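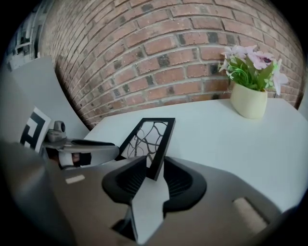 **Caputo releases results from two-handed demonstration study**

POKAU, 2 Oct 2021 – The research group at Caputo today released the results of Usodari, a method for training two-armed robots from demonstrations that people give with hand-held grippers. The release covers 1,360 demonstrations recorded in June across eight household tasks.

Usodari estimates the path of each gripper from its wrist-level view and from printed markers fixed to the tool. A head-level view supplies the position of one gripper relative to the other. The two paths are then resampled to a common clock and used to train a single policy for both arms.

**Task: handling a picture frame**

The frame task is the hardest of the eight. Both grippers must hold the lower edge of a thin black frame, and any difference in their motion twists it. The operator works at a white table, with a vase of artificial flowers left near the far edge so that the policy learns to keep clear of it.

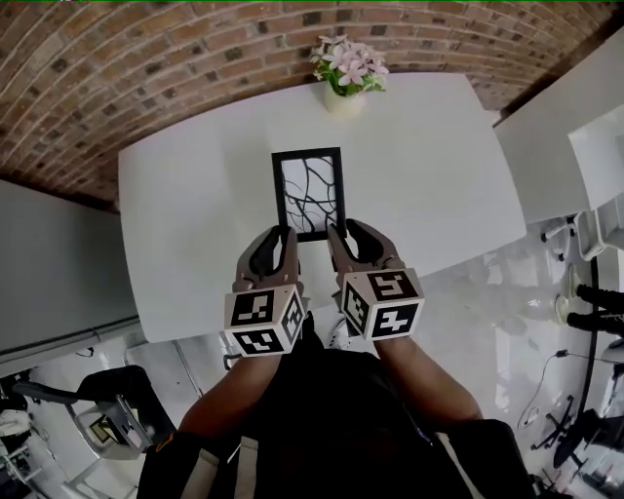

**Results**

On the frame task, the trained policy completed 70 of 121 trials on a fixed two-arm robot. Most failures came during the first grasp – typically one finger pair closing before the other. Removing the head-level view from training lowered the success rate on every task that needed both arms.

**Availability**

The demonstrations, calibration files and training code are available on request through Florkia, Caputo's data distribution office. Marker patterns are supplied as print-ready sheets.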